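4.2 Effect of Gripper Geometry in Simulation

We compare two parallel-jaw grippers on the mug relocation task. The first, referred to as Grinik, has flat pads that close along a straight line. The second, Relden, uses curved fingers mounted on a linkage, so the tips swing inward as they close. Both are attached to the same simulated arm and run under the same joint-space controller. The policy architecture, the training schedule and the camera placement relative to the wrist are held fixed. Only the gripper model and its collision meshes change between the two conditions.

Training data consist of 3,783 demonstrations collected by teleoperation in the Casier kitchen environment. Each demonstration was replayed with both grippers, and replays in which either gripper lost the mug were discarded before training. Evaluation uses 1,130 episodes per gripper. Initial mug pose, mug color and countertop texture are drawn at random for each episode, and the same random seeds are used for both conditions. An episode ends when the mug is released inside the goal region or after 700 control steps, whichever comes first.

Under these settings the two grippers fail in different ways. Failures with Grinik are concentrated at first contact: when the approach direction is off the mug's axis, one pad touches early and pushes the mug away before the other pad arrives. Relden is less sensitive to approach angle, but the mug is more likely to rotate between the fingers during the lift. The policy does not correct this rotation well. We attribute this in part to the wrist camera view, in which the fingers hide the lower edge of the mug for much of the transfer phase.

Occlusion of this type is visible in Figure 6. The tilted mug covers a large part of the right side of the view, and its lower edge is partly hidden between the two black fingers. Objects farther from the gripper, such as the spoon and the sponge, remain easy to separate from the countertop in spite of the veined texture.

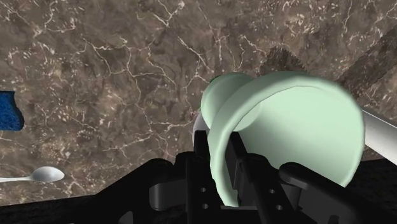 Figure 6. Simulated close view of a mug held by the gripper above a brown marble countertop.

To test whether the missing contour matters, we retrained the Relden policy with an additional fixed camera placed opposite the arm base. The added view reduced rotation failures during the lift — most clearly for tilted grasps — but had no measurable effect on first-contact failures. The same change applied to Grinik gave no consistent benefit. Replacing our controller with the Naidu impedance controller, with gains left at their default values, did not alter the ordering of the two grippers in either camera setup. We therefore use Relden with both cameras in the experiments of Section 5.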